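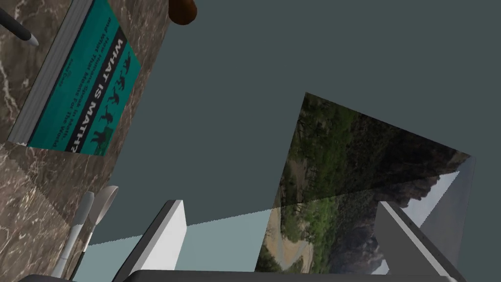 Budgeting for simulated manipulation

Budgeting for simulated manipulation is the part of planning a robotics project in which an organisation decides how much of the work will be done by a robot that does not exist, and how much by one that has to be insured. It covers the software, computers, object models and staff time needed to run a virtual arm in a virtual room, together with whatever real equipment is bought afterwards. The subject is usually treated as a branch of equipment procurement, although the people who do procurement tend to ask where the equipment is.

Background

Small laboratories and colleges once bought the arm first and found out later what it was for. The arm arrived on a pallet, was photographed, and spent a term waiting for a bench strong enough to hold it. Simulation offered a way of spending that term more usefully. A rendered kitchen can be had without a plumber, and its marble countertop costs the same as a plain white one.

The habit of giving simulation its own line in the budget is often traced, at least by those who work there, to the Getthorpe teaching workshop. Its first plan put everything under "computer". The second had 11 lines, one of which was "sundries" and was larger than the other ten put together.

What is paid for

Computing is normally the largest item. A workshop may buy its own machines or rent time on someone else's. Buying looks dear in the first year and rather clever in the third, provided the electricity bill goes to a different department. Renting suits projects with a firm end date, of which there are few.

Object models come next. Scenes need things in them: books, pens, spoons, a picture for the wall. Free collections exist and are good for cutlery. They are less good for anything with print on it, and a legible book cover, with a title such as "WHAT IS MATH?", takes more care than a plain box of the same shape. Buyers are advised to read the licence before the scene is built, and most do so afterwards.

The virtual gripper is generally free. It should still match the one to be bought, and this is where many plans come unstuck. A policy trained with a parallel gripper of one width is of limited help to a gripper of another, however attractive the discount on the second.

Staff time is the item most often left out. Somebody has to place the objects, run the trials and work out why a spoon has passed through a worktop. In the Getthorpe plan this person appeared as a footnote.

The Venkataraman split

The Venkataraman split is a rule of thumb under which the budget is divided into three unequal pots: one for simulation, one for hardware, and one that may not be opened until the first real arm has been switched on. The third pot is meant for cables, brackets, replacement fingertips and the second emergency stop button. It is rarely found intact.

Ajith Kurup, who ran purchasing for the Durkbridge project, held that the third pot should be kept in a separate account under a dull name. His own was called "Carpet". It survived until December, when the carpet was inspected.

Costs over time

Simulated trials are cheap singly and are never run singly. The Durkbridge plan allowed for 1000 trials per task and priced them as a block, with 109 hours of staff time set aside for checking the results. The hours ran out first. Later plans reversed the order, fixing the checking time and letting it decide how many trials were worth having.

Storage is a slower expense. Recorded camera views pile up, and deleting them requires a meeting. A Cetley storage bill of £389 was passed between three cost centres for the better part of a year and is believed to have been paid twice.

Criticism

Shona Tennant, in her notes for the Cetley workshop, argued that simulation does not save money so much as move it to a place where finance cannot see it. She recommended a small real arm from the start, even a poor one, on the grounds that a dropped spoon is a very clear form of feedback. Supporters of the simulation-first approach reply that their spoons can be dropped all night. Tennant's answer was that somebody would still have to look at the log in the morning, and that her plan had a salary for them.

See also

Equipment leasing
Parallel grippers
Contingency funds
Depreciation of things that were never unpacked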